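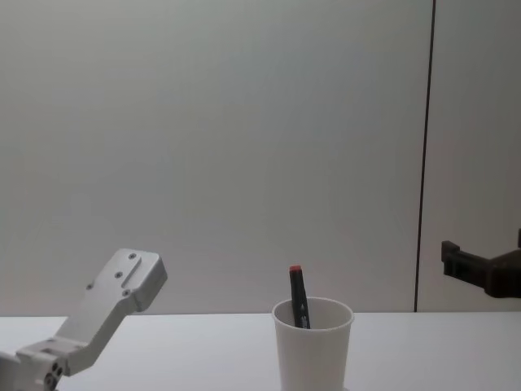

**Category: Club Tutorials / Two-Arm Tasks**

# Teaching the Marker-in-a-Cup Task

If you have come to a couple of our evening sessions, you have probably already met the cup. It's the first real job we give new members once they can switch the arms on and off without help, and we keep coming back to it all year long, even with the people who swear they are tired of it. I have wanted to write it up properly since August, when Deisy Lozano taught it to a whole group from memory and I stood at the back scribbling notes on my hand (I have a notebook now).

The exercise is simple to say. One arm steadies the cup, the other takes the marker out, holds it clear of the rim, and puts it back. Expect it to take your team a few sessions, and please don't be discouraged by that!

## What you'll need

- Both arms, already bolted down and homed
- One light plastic cup with plain sides
- One marker with its cap pushed on firmly
- A clear table
- The club laptop with Bratel open (that's our control program, for anyone new)
- A second person at the stop button

A red cap is a lovely thing to have if you can find one. With a white cup on a white table there is very little for your eye to grab onto, and that little spot of color tells you right away where the top of the marker is. Later on, when you start using the camera to find it, you'll be glad of it all over again.

## Step 1: Set the table

Put the cup between the two arms, where both can reach it without stretching. Drop the marker in with the cap up and let it lean however it likes. You'll be tempted to prop it straight, and I understand, but a marker in a cup leans, so we may as well learn with one that does.

Clear everything else away. Phones, screwdrivers, snacks, all of it goes on the side bench.

## Step 2: Bring both arms to the waiting position

In Bratel, load the pose named *wait_high*. Both arms should stop above the table on either side of the cup, with a good gap left over. For the arm that will do the grasping, we like the gripper to sit near the height of the marker's cap, so that the approach later on is mostly a sideways move.

Stand back and look from the front, then walk around and look from the side. I can't count the number of times something looked perfectly lined up from my chair and was a hand's width too far back when I got up to check.

## Step 3: Slow everything down

Set the speed value to 1000. The program will let you go up to 3000, and somebody always asks, so I'll say here that we save that for moves with nothing on the table at all. Canan Baysal, who wrote most of our saved poses, still runs every new one at the slow setting first, and she has been at this longer than any of us.

## Step 4: Steady the cup

Lower the first arm until its tip rests lightly against the outside of the cup. You want a touch, nothing more. If the cup starts to slide, back off a little and try again from a lower point, closer to the base.

## Step 5: Take the marker

Open the gripper, move in sideways above the rim, and close it on the part of the barrel between the rim and the cap. Stay off the cap itself. Caps pop off - and then you have a cap in the gripper and a marker in the cup, and a table full of people laughing.

Lift straight up until the bottom end clears the rim. Pause there and save the pose. Give it a name your teammates can understand, please!

## Step 6: Put it back

Going back in is the hard half. Lower the marker slowly and watch the bottom end, since the cap will happily look centered while the other end is headed for the table. Once it's inside, open the gripper, wait a moment, and back out the same way you came in.

When your team can do this 9 times in a row without anyone reaching for the stop button, write the run in the club log and come find me or Deisy.

## If something goes wrong

**The cup tips over.** Your first arm is touching too high. Go back to Step 4.

**The marker twists in the gripper.** Close on it nearer the middle of the barrel, and check that the fingertip is meeting it squarely.

**Bratel shows error 1042.** One arm has been asked to go somewhere it can't reach. Move the cup a little closer to that arm and save your poses again.

Next up is the same exercise with the two arms trading jobs. Canan is still fixing up the pose files for that one, so check the shared folder before you start.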